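Reviews > Furniture > Shelving

By Urs Zaugg, September

I'd been wanting a long white wall shelf for ages (one of those plain ones that just sits there and behaves), and the Lamorine from Skumell has made me very happy! It's been up seven months, and I still look over at it with my morning coffee.
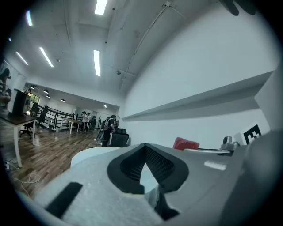
Is a white shelf hard to keep clean?

Dust barely shows on it, and a soft damp cloth every week or so does the job.

My one grumble is the instruction sheet, five steps in tiny print, so do borrow a second pair of hands. I'd still buy another for the hallway.

We use cookies to improve your visit. Accept | Settings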